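**Cables on the table: the updated good practice note**

The revised note on handling cables with an arm took effect on November 3, 2018. It replaces the two pages that had been taped up at the Plullano and Levico benches since the spring. Copies are in the binder at each station and in the shared folder under "Bench rules." What follows is a short version of what changed, for people who won't get to the full text this week.

The old note treated cables like any other object. You put the thing down, checked that the fingers could reach it, and started the run. That works for blocks and cups. A cable has no fixed shape, and two cables on one table can end up over, under or through each other before the arm has touched either one. In-ho Woo went back through the run log for the Cuesta tasks, which held 2,829 entries at the time, and pulled out the 188 that had been stopped by hand. Most of those involved a cable that was caught on something, usually another cable.

So the first rule is now about layout. Before a run starts, the operator writes down which cable is on top at every crossing. One line in the log is enough: "thick over thin, one crossing." If there is a coil, say so, and say whether it is tied or loose. If you can't tell which cable is on top from the wrist view, move the arm to the second look position and check again. If you still can't tell, stop and lay the cables out fresh. 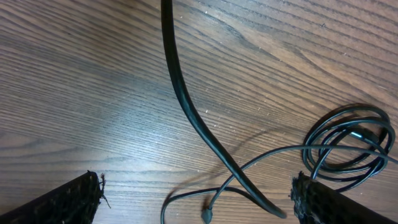

*Wrist view of the table: thick cable over a single strand of the thin one, with the loose coil on the right.*

A layout like this is allowed under the new note, but it goes in the "crossed" group and gets the crossed settings. The thick cable is the one to move first. The thin one stays where it is until the crossing has been cleared and the log line has been updated. Pulling the lower cable out from under the upper one is no longer an approved move at any speed.

The second rule covers plugs and connector tips. Under the old note you could grip anywhere along a cable as long as the force limit held. Now the fingers close on the jacket only. The plug, the connector tip and the short stretch of wire right behind them are off limits unless the task is a plugging task and is marked as one. Several people asked for a set distance behind the connector. We tried to agree on one and couldn't, as the connectors we use differ too much. The task sheet for each cable will give the distance, and if the sheet leaves it blank, ask before you run.

Third, coils. A loose coil is treated as a single object for the approach and as a cable for the grasp. In practice that means the approach path has to keep clear of the whole coil, including any loop that reaches outside the camera view. If part of the coil is out of view, widen the keep-out area on that side. A loop that rests on or behind a finger at the start of a run has to be noted in the log, and the fingers must open and back away before any sideways motion. Do not start with a twist of the wrist. The Fesen bench has already been working this way and the people there report that it adds very little time.

Fourth, finger covers. The covers are a wear part and the note finally says so. Look at both inner tips before the first run of a session and again every 24 runs. Fraying at the tips is graded as follows:

- **Grade 1:** surface worn, no loose fibers. Carry on.
- **Grade 2:** loose fibers or a ragged edge at the tip. Log it. Fine for thick cables, and fine for thin ones if the fibers are kept clear of the wire.
- **Grade 3:** the material under the cover shows through, or a fiber has wrapped around a cable. Change both covers before going on.

Always change them as a pair. A new cover on one side and an old one on the other gives an uneven grip, and the force readings stop being comparable. Whatever the grade, covers are retired at 300 runs. Write the start number on the tag in the drawer, where the next person will find it.

Fifth, light and surface. Glare on a wood finish can hide a thin cable or make its shadow look like a second one. The note asks for a still from the wrist camera before each change of layout. Check it for washed-out patches near any cable, and if there is one, turn the side lamp or shift the layout. Shadows are fine. Dark cables on a table with strong dark grain are allowed too, but the layout line should name the table so the vision people can sort those runs later.

Power is unchanged. Every cable used as a test object must be disconnected at both ends, and anything live on the bench has to be routed outside the arm's reach. If you aren't sure where the other end of a cable goes, follow it by hand with the arm stopped.

Runs recorded under the old note don't need to be redone. They keep the old tag and will be left out of any comparison by layout type.

Two points are still open. One is whether a cable hanging over the table edge should have a group of its own. The other is whether the stop button log and the run log should be merged. Send comments on either to In-ho Woo before the end of November, with the run number if you have one.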